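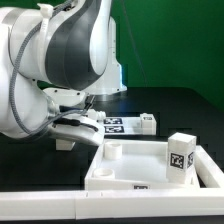 Most of July is going to go into cable management, I can tell already. The arm moves fine. It has moved fine for ages, and what eats the evenings is everything hanging off it. I've got the gray braided cable held to the white casing with one small cable tie near the top, which I described to Prys Sayce as "strain relief" and which Prys described as a cable tie. The short cups in the tray are on print 3 of the design, and I've named the whole business Urnberg, after a map I drew when I was twelve. The markers are fussier than I'd like — I reprinted a batch of them at a different size and then spent a night wondering why every block was in the wrong county. The config file now runs to 901 lines. I wrote maybe half of them on purpose.

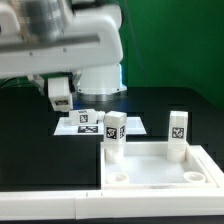

So why put markers on more than one face of some blocks? If one face gets blocked or turned away, the software can still work out the pose from another.

Next job is the wrist routing, plus a log that doesn't fill up after 257 entries. I picked that limit myself and would like a word with me.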